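Jansen Bathrooms: Frequently Asked Questions

Baths, deliveries and returns
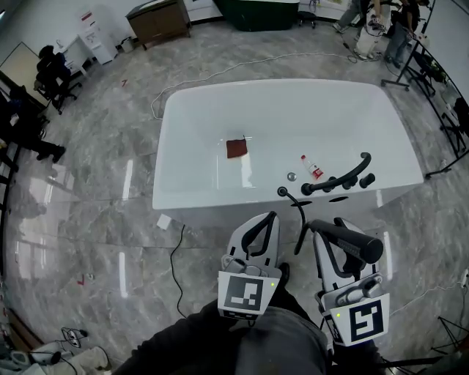
We get the same questions most weeks, by phone and in the showroom, so the answers are collected on this page. If yours isn't covered, email us or ring and ask for Tamara Didenko or Siebe Van den Broek.

Do I need planning permission for a new bathroom?

Usually not, if you are replacing what is already there. Listed buildings are different, and so are some flats. Ask your council or your freeholder before you order.

Will my floor take the weight of a freestanding bath?

A solid ground floor is normally fine. Upstairs it depends on the joists and which way they run. Remember to count the water and the person as well as the bath. We don't survey floors. If you have any doubt, pay a builder or structural engineer to look.

What is the difference between the Stedum and the Urnum?

The Stedum is a 5 mm acrylic bath and holds 176 litres to the overflow. The Urnum is stone resin. It costs more, keeps the heat longer and needs at least two people to move it. Both come in white only.

Can I put the taps on the rim?

On some models. The rim has to be wide enough and flat, and the holes have to be drilled before delivery. Send us the tap maker's drawing with your order. We can't take back a bath that has been drilled to your plan.

Can I have a hand shower on a freestanding bath?

Yes, either mounted on the rim or on a floor-standing set. Check the length of the hose. If the bath stands away from the wall, you will also need to bring the pipes up through the floor, so talk to your plumber before any tiling is done.

Do you fit bathrooms?

No. We supply only. Meinir Rees keeps a list of local fitters and can send it to you, but your contract would be with them.

How long does delivery take?

Stock items go out within five working days. Baths drilled to order and anything from the Jukach range take longer, and we give you a date when you pay the deposit.

Will the driver carry it upstairs?

No. Delivery is to the ground floor, inside the front door if the access allows. Measure the door, the hall and any turn on the stairs. Baths get sent back over a banister more often than you would think, and there is a £128 collection charge when that happens.

What if it arrives damaged?

Write "damaged" on the delivery note, keep the packaging and send us photos within two days. Please don't let anyone fit it. Once a bath has been plumbed in we can't claim from the carrier.

How do I clean an acrylic bath?

Warm water, washing-up liquid and a soft cloth. No scouring powder, no bleach left standing, no hair dye. Rinse off any bath oil the same day. For black taps, use plain water and dry them afterwards, as limescale remover will mark the finish.

Can I pay in instalments?

On orders over £4,000, yes. A third is due with the order, a third before dispatch and the rest on delivery.

When is the showroom open?

Tuesday to Saturday, 9.30 to 5. From October we close at 4. Parking is behind the building.

Page last updated June 18, 2023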